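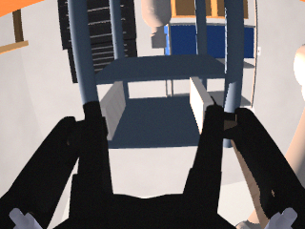 Astow Tenants' Exchange today published the results of its first review of self-storage pricing in the Grasow area, and it does not think renters will enjoy reading them. The review looked at 806 storage contracts sent in by members, most of them signed after an introductory offer. It asked a plain question: what did the customer end up paying, compared with the price on the sign? For a household whose needs run to a blue-grey shelving unit and a few boxes to put on it, the gap was often large enough to wipe out the discount within a season.

"First month free is a nice phrase," said Kirsty Hepburn, who led the review for the Exchange. "I would like to see the second month, the insurance line, the lock fee and the admin fee printed in the same size type. When I asked for that, I was told customers find it confusing. I don't believe customers find prices confusing."

The Exchange found that rent went up within 12 months on most of the contracts it read. Operators usually blamed market conditions. The letters rarely said which conditions, or which market. In several buildings, new customers were being offered lower rates for the same size of unit during the same week that existing customers were told costs had forced an increase.

Required insurance was the next complaint. Members were commonly told at the counter that they had to buy a policy sold by the operator, even when their renters' coverage would have done the job. The contract often allowed outside coverage. It said so on a later page, after the signature line.

The review also takes a look at the Fino Promise, a voluntary pledge put forward last November by the storage company Fino. Firms that sign it agree to "fair and transparent communication" with customers. The Exchange has read the pledge twice and cannot find a number in it. There is no limit on increases, no minimum notice period and no penalty for a firm that ignores it. Gillies Storage, which has also signed, raised rates at its Grasow building in January.

"I'm willing to be surprised," Hepburn said. "If a pledge brings bills down, I'll say so in public. So far it has brought us a logo."

The Exchange is asking operators in the area to do the following:

Show the full monthly cost, with all required fees, wherever a price is advertised.
Give at least 60 days' written notice of any increase.
Hold the starting rate for the first 12 months.
Tell customers at signing that they may use their own insurance.

It has written to 20 operators. As of March 12, 2021, it had received 5 replies, two of them automatic.

The Exchange admits the review has limits. Members who felt overcharged were more likely to send in their paperwork than members who did not, and the results should not be read as a survey of the whole trade. Operators who think the picture is unfair are invited to send their own figures — all of them, including the increases.

Copies of the review are free to members and to the press on request. A second round of contract reading is planned for the fall, and renters who want theirs included should remove bank details before mailing a copy to the Astow office.

Media contact: Kirsty Hepburn, Astow Tenants' Exchange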